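Can a robot open the jam yet? An afternoon at the Sanasmont open day

I went up to Sanasmont in May with one question in my coat pocket: is there a machine anywhere that could help me make breakfast?

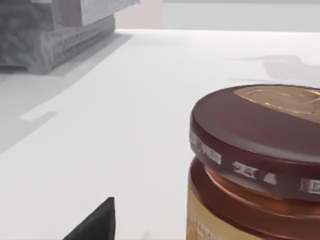
The open day fills two floors of the old Retar building, and by the time I got in the queue for the kitchen demos was already down the stairs. I did the simulation room first, and I'm so glad I did. Everything the robots try in the kitchen they have tried on a computer beforehand, with lids, jars and tabletops all drawn up in software (shadows included!), and you can stand behind the staff while they run it.

Doğukan Ekinci was on the desk and very patient with me. Glass is hard, he said. It shines, it lets light through, and a camera can easily misjudge where the side of a jar is. Then there is the lid. Grip too softly and it slips, grip too hard and you would be sweeping up if it were real. They had set up 290 tries at one unscrewing job that morning and 268 had come off. I thought that was marvellous until he told me the real arm upstairs does a good deal worse.

And it does! I watched it have four goes at a jar of pickled beetroot before the lid came round. But when it went, the whole room clapped, me included. It took 19 minutes from start to finish, with a pause while Gregor Lindsay wiped the lid dry and moved a lamp. He has worked on the Makoren arm for years and talks about it the way my uncle talked about his allotment.

Folding tea towels was better than I expected – slow, but the corners met. Loading a dishwasher was worse. Plates were fine, forks were a muddle, and a whisk stopped everything.

The Sikder stand next door had a shelf-stacking machine meant for small shops. It was happy with boxes and tins all in a row, less so once a child had put a bag of crisps among them. I could imagine that one at work in a stockroom fairly soon.

So my breakfast will have to wait a bit. Tea and flapjacks are on the ground floor, and go to the kitchen demos early if you want to see over people's heads.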